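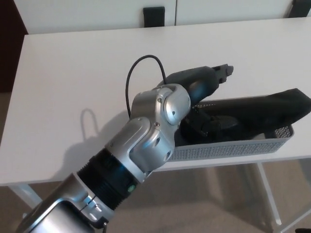

A grey mesh basket and a black cloth on the white table.

Morag Yule has been folding things for a living, one way or another, for 26 years, and she would like it known that she did not fold so much as a tea towel before that. "My mother despaired of me," she says, laughing. "Everything I owned lived in a heap. I'd pull a jumper out of the bottom and the whole lot would come down!"

She started in the linen room of a small hotel, moved on to the stockroom at Nisbet, and now spends her days helping people put their cupboards in order under the name Pasterine. We spoke for a good deal longer than either of us had planned, and most of it, I have to confess, was about baskets.

She likes them shallow. She is very firm on this point, and came back to it several times, once in the middle of a story about her sister's wedding. "A deep basket is a place where socks go to be forgotten," she says. "With a shallow one you look down and you see what you've got, and if there's a scarf hanging over the side, well, you can see that too, and you'll do something about it. Or you won't, but at least you know it's there."

I asked about dark fabrics, having a drawer at home that is nothing but black tops, all of them apparently the same top. Morag was sympathetic. Her advice is to work on a pale surface in good light, so that the edges show up properly, and to take the piece out of the basket altogether and lay it down beside it.
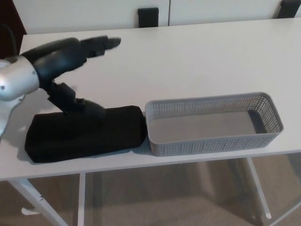 "People try to fold inside the basket," she says, "and I do understand it, you're in a hurry and it's right there in front of you. But you've no room for your hands! Put it on the table. Fold it longways, press the top gently, and have a look at it next to the basket before it goes in. If it's too long, fold it again. You haven't lost anything."

She prefers soft edges to sharp creases, and has little patience with the sort of folding that needs a ruler. A bundle that bulges slightly is perfectly all right by her, so long as it lies flat and you can lift it without its neighbours coming along too.

As for washing the baskets themselves, she uses warm soapy water and an old toothbrush for the little holes, and stands them on end by the back door to dry. She did hers in November and was rather ashamed of the colour of the water.

Before I left she gave me a cup of tea and asked how many black tops were in that drawer of mine. I said seven. It is 19.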